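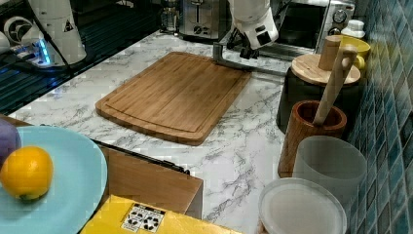 Glenys Halliday would take the job permanently if it were offered, she told members of Skimham Athletic on the night she was named acting director of rugby. She had not been asked, she added, and did not expect to be until the season was over.

Halliday replaces Gus Marchetti, who stepped down after 173 matches in charge of the first team. The club confirmed the change in a short statement on its website dated May 15, 2025. Marchetti is moving to Irnosano, the Italian side he played for before coming to England, and will work with their under-20s.

Halliday, a former scrum-half, has run the women's section at Skimham and has coached the backs in both senior teams. She will keep the women's job until a replacement is found – the club says it has had several enquiries but has not yet advertised the post.

Her first match in charge is at home to Branine, who beat Skimham by 27 points earlier in the season. Branine have already made sure of their place in the league. Skimham need a draw to be certain of theirs, though a defeat may not matter if results elsewhere go their way.

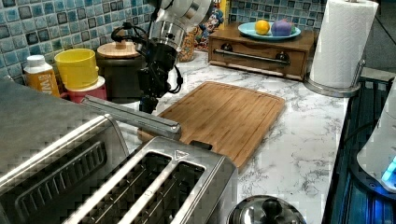

The club has left the coaching staff alone for that match and Halliday said she would make no changes to the way the side trains. Sessions stay at the Prins ground, where the floodlights were replaced over the winter, and the squad will go on meeting there twice a week.

"The players know what they are doing," she said. "They have had the same voice for a long time and I don't want to walk in and move everything. We have one game that counts and I'd like us to kick better than we did last time we played Branine."

She is without her first-choice hooker, who has a shoulder injury, and the captain is doubtful with a tight hamstring. Both full-backs are fit.

Marchetti's last home match drew a crowd of 1,950, the best of the season. The main stand and the terrace together hold more than 2,000 and the club hopes to fill them for the Branine game. Under-16s will be let in free with a paying adult, and the car park behind the clubhouse will be kept for coaches and blue badge holders.

Marchetti will not be at the match. He said in a message to supporters that he wished Halliday well and had told her where the spare keys to the kit room were.

The club expects to interview for the permanent post in June. Applications have to be with the secretary before the end of the month, and the new director will be in place for pre-season training.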